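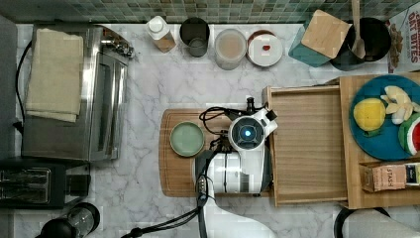

*Wooden board on a marble counter, with a small green dish beside it.*

## Looking after your boards through winter

Heaters are on in most kitchens by May, and that's when we start getting emails about boards that have gone grey, fuzzy or cupped. Most of them can be saved with an evening's work.

Wash the board by hand in warm water with a little detergent, both sides, and stand it on its edge to dry. Laying it flat on the bench traps moisture underneath and it will bow. Never put it in the dishwasher, even on the short cycle.

For smells, Gertraud Fuchs uses coarse salt and half a lemon, left for ten minutes and then wiped off. Bicarb paste does much the same job on onion and garlic.

If the surface feels rough, sand with the grain using 180 grit, wipe with a damp cloth, let it dry overnight and go over it again with something finer. The damp cloth lifts the loose fibres so the second sanding takes them off. End-grain boards need more patience and more paper.

Then oil it. Food-grade mineral oil from the chemist is fine and doesn't go rancid. Olive oil does, so leave that in the pantry. Warm the bottle in a jug of hot water, rub on a generous coat, leave it until morning and wipe off whatever hasn't soaked in. A new board wants several coats in the first month. After that, top it up whenever water stops beading.

We have restocked the Jokum board oil in 200 ml bottles. The Nilsuwan wax is still on back order – Amnuay Sriwong is keeping a list at the front counter if you'd like to be rung when it arrives.

Boonmee Yimyam will run the board repair evening again in the back workshop, starting at 6.30 pm. It covers flattening, filling small cracks and re-oiling. Cost is $30 including sandpaper, and you can bring up to 2 boards each. Please scrape off any old varnish at home, as the dust extractor is still out for repair. Street parking is free after six, but the colour-coded permit bays at the side are for residents.

To book, call the shop and ask for extension 614.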